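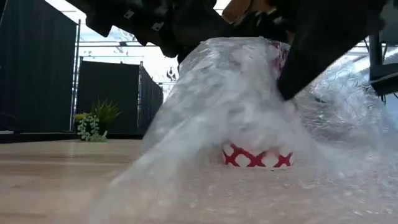
Yaroslav Holovko reckons the first wrap of the day should always go slowly, because that's the one where you find out what you forgot to check, and we've yet to have a good argument against him. So please read this section right through before you switch anything on, even if you've packed with two arms before and feel you know the drill.

## 7. Good practice for wrapping and packing

This section covers the house rules for handling crockery and other breakables with a Rolteo two-arm table. They sit on top of the general safety rules in section 3, which still apply in full (we know it's a dull section, but do have a look at it!).

### 7.1 Before you start

1. Walk once around the table and look at the floor as well as the top. Cables should lie where feet and chair casters won't find them.
2. Check that every clamp is tight. Give each one a gentle tug with your hand, as a glance won't tell you much.
3. Move plants, mugs and anything else you're fond of outside the reach of both arms.
4. Lay the bubble wrap flat, with the item near the middle of the sheet.
5. Tell the other people in the room that you're about to start, out loud, and wait until they've answered you.

> **Note:** Keep 155 mm clear between the item and any loose pile of wrap. Spare wrap has a way of creeping along the table and tangling itself up with the job you're doing.

### 7.2 Wrapping

1. Start in slow mode. You can change to normal speed after 3 clean wraps in a row.
2. Bring one gripper in to steady the item before the other lifts the edge of the sheet.
3. Fold toward the middle and keep the pull light. If the sheet goes tight, stop and let it out a little before carrying on.
4. Keep your own hands behind the rails the whole time, including when a flap falls open and you're dying to tuck it back in. Press pause first, and wait for both arms to settle.

> **Caution:** Clear wrap can hide a gripper finger from the person at the desk. If you can't say where both fingertips are, pause and go and look from the side.

### 7.3 Packing the box

Set the box toward the back of the table with its flaps folded right out, so that neither arm has to reach over a standing edge. A box turned a little is fine, provided both grippers can get to the opening without crossing over one another.
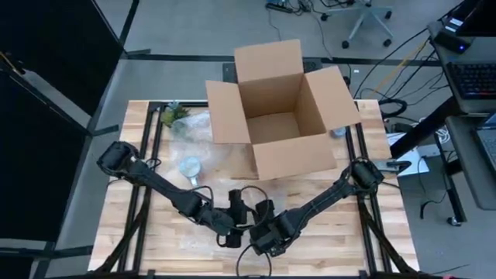

*Figure 7-2. Open box at the back of the table, both grippers in front.*

1. Look inside the box for scraps and old tape before anything goes in.
2. Lower one item at a time. The second arm waits clear of the flaps until the first has let go and come back out.
3. Pause both arms before you close the flaps by hand.

> **Note:** The Marty profile keeps the grippers closer together than the Virance one does. If you swap profiles partway through a shift, go back to 7.1 and begin again.

### 7.4 Who may change these rules

Suggestions are very welcome and can go to Loïc Guérin at the Fistport workshop. Until a change has been printed in this manual, please work to the version you have in front of you. The next revision is planned for November.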